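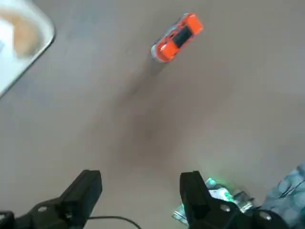 Small Wheels: Toy Vehicles from the Prirnosbridge Collection

The Prirnosbridge Toy Library holds 482 toy vehicles, of which 196 are die-cast models small enough to sit in a child's palm. This gallery page introduces the die-cast group and the way it is kept, lent and cared for. It was prepared by Suryani Lumenta, Collections Officer, and last revised on March 12, 2024.

The collection began as a household donation from the Goh family and has grown through gifts from residents of Prirnosbridge and Pindton. Most models have been played with, and the library does not repaint them. Worn edges and thinning colour are recorded in the catalogue and left as they are.

Orange car, black roof and windows
Die-cast. Glossy orange body with a dark band across the middle and silver-grey tones along the lower edges and rear. Maker not recorded. Catalogued under Passenger Cars, Single Colour.

About the passenger cars
Passenger cars form the largest part of the die-cast group, with 186 models available for loan. They are sorted by body colour first and by size second, an arrangement that younger borrowers find easy to follow when returning items to their places. Cars with a contrasting roof are filed under the colour of the body.

Lending
Members may borrow up to four vehicles at a time for a period of 21 days. Loans may be renewed once, in person or by telephone, unless another member has placed a hold. Replacement charges apply only where a model is lost — ordinary wear is expected and is not charged to the borrower.

Small vehicles are not suitable for children under three years of age. Families with younger children are invited to ask at the desk for the large-wheel range, which is stored separately.

Care at home
Wipe die-cast models with a soft, barely damp cloth and dry them straight away. Please do not soak them, place them in a dishwasher or apply oil to the axles. If a wheel comes off, return it with the car in a sealed envelope and mention it to staff. Glued repairs are difficult to reverse and we ask members not to attempt them.

Viewing by appointment
Vehicles that are too fragile to lend may be viewed at a table in the reading room. Visitors are asked to handle one model at a time and to keep it over the tabletop. School and community groups should book at least two weeks ahead, and should note that the reading room closes for stocktaking during May.

Donations
The library welcomes die-cast cars, trucks and buses in any condition, provided that no part is sharp. Boxes and original papers are useful to the catalogue but are not required. Donors are asked to complete a short form giving their name and, where known, the years in which the toy was in use. Items outside the collecting policy are offered back to the donor.

Enquiries about donations and group visits may be directed to Rasha Hourani, Member Services, at the Gullex Street entrance during opening hours.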